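Suturing team members wanted: Wulcombe Student Surgical Robotics Project
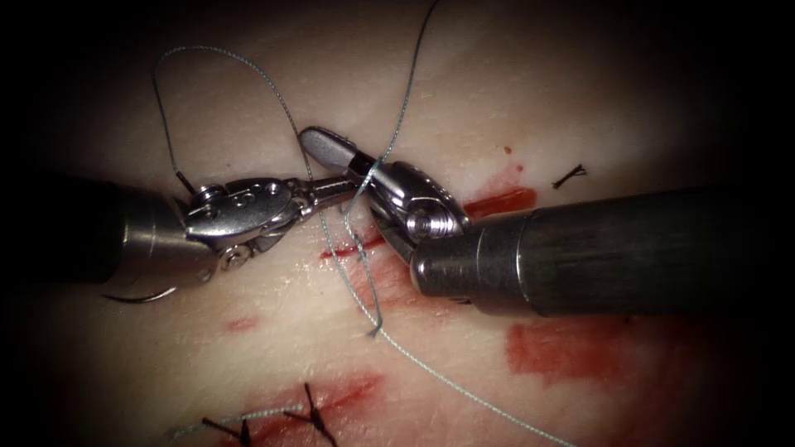
Two instruments handling the thread over a practice pad.

We are looking for 4 new people to join the suturing team from February, and we would love to hear from you whatever you study. The project is run by students at Wulcombe, and our current members come from engineering, nursing, computing and one from textiles (who ties better knots than the rest of us put together).

The work is simple to explain and hard to do well. We drive a pair of robotic instruments through stitches on synthetic tissue, record every attempt, and use the recordings to teach software to spot a good stitch, a slack loop or a dropped needle. So far we have 282 labelled attempts. The target is 2,000, so there is plenty of time at the controls for everyone!

What you would be doing

Driving the instruments, in pairs, for one evening session a week
Marking up recordings with the Cullum labelling tool
Cutting and fitting fresh pads
Helping us get ready for the Esen Challenge, where student teams stitch against the clock

What we are hoping for

Patience, steady attendance and a liking for fiddly jobs. You do not need any medical knowledge, and you do not need to code — although if you enjoy Python we will find you something to get stuck into. Training takes 3 sessions and starts with plain knot tying by hand, at a table, with a bootlace.

The posts are unpaid. Travel on competition days is covered by the Sarpong Fund, and hot food is provided at evening sessions.

How to apply

Send us a few lines on why you fancy it and which evenings you can manage. A CV is not needed. Applications close on 7 August 2020, and everyone who applies will be invited to come and have a go at the controls before we choose the team.

Write to the project desk at the Wulcombe engineering office, or drop a note in our tray there.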